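March 2025

Back from the open morning at Kolitz, with a sore back and a brochure I didn't ask for. They'd promised we would see the Manberg machine do ordinary shop-floor chores. I've swept, sorted and wiped down benches for 11 years, so I had a fair idea what I wanted to see.

The talk went for ages. Lots of slides, a chart with 1000 on it (trials, I think, though he never said how many of them went well), and a promise that the home version will be folding towels before long. Heard that one before. The vacuum at our place still eats the bathmat and sulks under the couch.

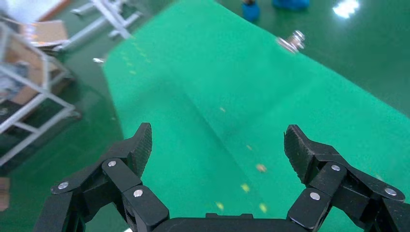 Picking up a bolt or nut is the sort of job I'd give a new starter in their first hour. You see it on the mat, you grab it, you put it in the tin. Then you deal with the small bits, the specks and crumbs that two hard fingers were never going to pinch up. A damp rag does that in one go. I asked about the rag and was told cleaning is "on the roadmap". So is my kitchen renovation.

To be fair, the grip pads are clever, and I'd trust them with a heavy box sooner than I'd trust my own knees. Lifting and carrying, maybe. But a mat with a crease in it and rubbish all over is a different matter, and that's most of what a chore is – dealing with whatever got left there.

They want 6 of us back in April to give feedback. I've said yes, mainly for the sandwiches. Must remember to bring my own rag, and ring Distitside about the missing order.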